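An afternoon at Stullow: can a robot learn the kitchen by being shown?

By Baiba Lūse
2018-12-13

Last updated by the author to correct the spelling of Mr Chornovol's first name.

The train to Tunard was late and the taxi rank was empty, so I walked up to the Stullow lab in the rain and missed the welcome talk. A colleague tells me it contained the word "revolution" and a slide of a woman drinking tea while a machine did her washing up. I was sorry about the coffee, less so about the slide.

Stullow opens its doors to the trade press and to other labs once a year. This time the draw was a training method they call Trumuvham, which Tudor Coman has been running since August. The claim on the invitation was that a two-armed robot with proper fingered hands could learn ordinary household jobs from a person steering it through them, and could then do them unaided in a kitchen it had not been trained in. I have read that claim, in other words, from other labs, for a good many years.

Coman gave us the explanation himself, standing up, without notes. An operator wears gloves and a headset and moves the robot's arms by moving their own. Everything is recorded: what the head camera sees, where each joint is, what the hand is told to do next. The recordings train a single network which takes in the camera view and the joint positions and puts out the next short stretch of movement. There is no map of the kitchen and no list of rules about doors. For the fridge, the team used 300 recordings. Across all the tasks there are 1295.

I asked how many kitchens those came from. Two, he said, both on the premises. I asked how many operators. He had to turn to Tariq Awan for that one, and Awan said seven, though one person had done most of the fridge work. You could hear pens going.

It matters because a network of this kind copies habits. If one person always reaches for a door from the same side and at the same speed, the robot may have learnt that person's fridge door and very little about fridges. Awan didn't argue. He said they had tried mixing the operators evenly and got worse results at first, which he put down to people disagreeing about where to put their fingers. I would like to see those results written up, and so far they aren't.

After lunch (soup, decent) we were taken through in small groups. The test kitchen is narrow and we stood behind a strip of tape on the floor. Tariq Soomro ran the session and read out each task before it started. Putting a cup on a shelf took longer than my patience did. The fridge was next, and I will admit that I leaned forward.

Why a fridge at all? A cupboard with a big handle forgives a lot. A fridge door has to be caught by its edge, and the seal holds until it suddenly doesn't, so a hand that pulls too gently gets nowhere and one that pulls too hard can lose its grip. Add to that a smooth grey front on which a camera finds very little to hold on to. The team's argument is that fingers earn their keep here, where a simple two-pronged gripper struggles. I half accept it. A hook on a stick would also do the job, and would cost less than one knuckle.

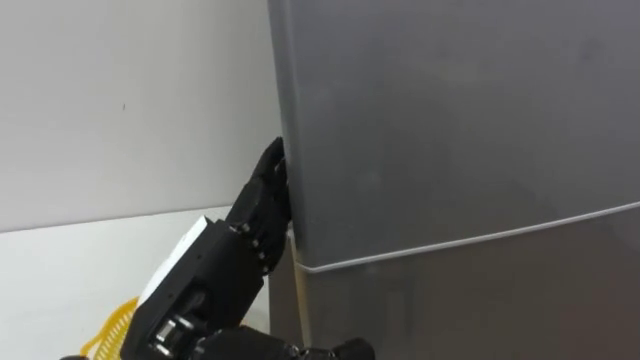

The robot's fingers curled round the left edge of the upper fridge door, just above the seam.

What I would have liked on the wall beside us was a plain tally: every attempt, with the failures left in. Soomro said a full table would come with the paper. When I asked what counts as a success, he said the door has to be open far enough to take something out, and that a second try is allowed. A third is not. That is a fair rule, but it wasn't on the invitation, and a reader of the invitation would assume one try.

The "new kitchen" part of the claim is thinner than I had hoped. The new kitchen has a different worktop height and different lighting, and the fridge is the same model as in training. Coman calls this a first step. Fine, but then the invitation should call it that as well.

I did come away with some respect for the recording side. Radymyr Chornovol, who came over from Arain to build it, showed us how bad runs are marked and kept instead of thrown out, and how the operator's hesitations are left alone. He was the only speaker all day to bring up a failure without being asked. His advice to another lab was to spend the money on operators' chairs.

Would I go again? Yes, if they bring a fridge from somewhere else. Visitors should know that the last bus back to the station leaves before the questions finish.

Comments

gantry_pete
We tried glove steering on a packing line. Operators hated it by mid-morning. Did anyone say how long a shift is?

Baiba Lūse
I didn't ask, and should have. The remark about chairs may be a clue.

M. in Tunard
Two tries allowed seems generous. My toddler gets into ours in one.

oldservo
"Different worktop height" — by how much? A small change wouldn't tell me a thing.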